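Project Report 2: What We Want to Buy and Why
Kristine Evangelista
Tuesday, April 13, 2021

So my part of this project is the money part, which I did not ask for but ended up liking (I made a spreadsheet with colors!). We have $3,000 total for the bathroom tasks, and the question is how much goes to grippers and how much goes to everything around them.

I got quotes in March from three places. Lometti wanted 2,000 for a pair of hand-held grippers with the finger pads included. Tuominen was cheaper up front, but the pads were extra and shipping was slow, so I dropped them. Brestau only sells whole arms, and that would eat the entire budget before we bought a single cable. I'm going with Lometti unless somebody talks me out of it.

Then there's the small stuff, and wow does it add up. Spare pads, printed markers, longer cables, power strips and a box of tape came to $546 from Gerkora. I had guessed way lower in my first draft. I also put in $20 for sponges and cleaning cloths, and I'm not sorry about it.

That leaves $434. Part of me wants a third gripper fund, but I think we should hold it for repairs, at least until we know how fast the pads wear out.

The other thing I had to plan for was reach. Working at a tub means leaning over the rim with a gripper in each hand, and the cable has to come along with you. I priced the longer cables for that reason, and I'd pay for them again before I'd pay for nicer pads. A faucet set on the near rim, with a tall spout and a row of knobs, also gives you plenty to steer around.
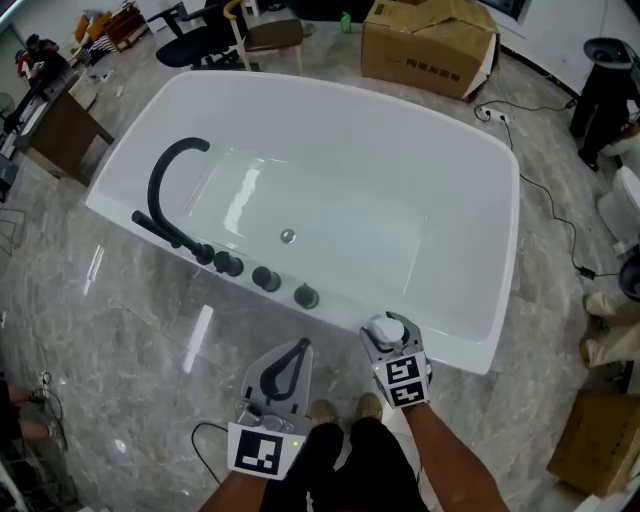
Still to Decide

Whether we order everything at once or get the grippers first. I vote grippers first. I also need a yes or no on the repair money before I send the order form in.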